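Teaching a Cutting Task by Hand Guiding
Project report, Imke Engelhardt
Wednesday, November 11, 2020

3.1 Demonstration procedure

The arm runs in gravity compensation while the operator moves the tool through the cut. The gripper holds the knife for the whole demonstration, and potato was used as the test material. Joint positions and wrist forces are written to the Mirero logger. 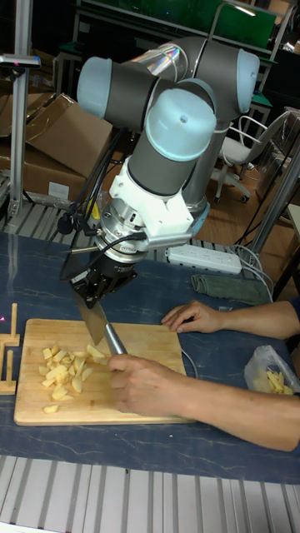
Why guide the arm by hand when a joystick is available?
Hand guiding lets the operator feel the contact with the board, and our joystick setup has no force feedback.

3.2 Data

We recorded 1,000 demonstrations and kept 807. A run was dropped if the force signal saturated or the log had gaps – mostly the second. Segmentation was done in Grulovine, with the start of a cut set by a threshold on vertical force.

The operator holds the knife handle or the gripper itself. The choice of grip shifts the load seen at the wrist, so
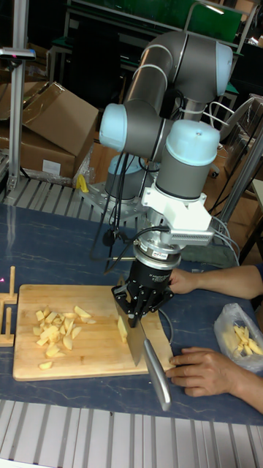
the force offset is estimated again for each run before the trajectories are aligned. Orientation was left unfiltered. Position was smoothed with a low-pass filter.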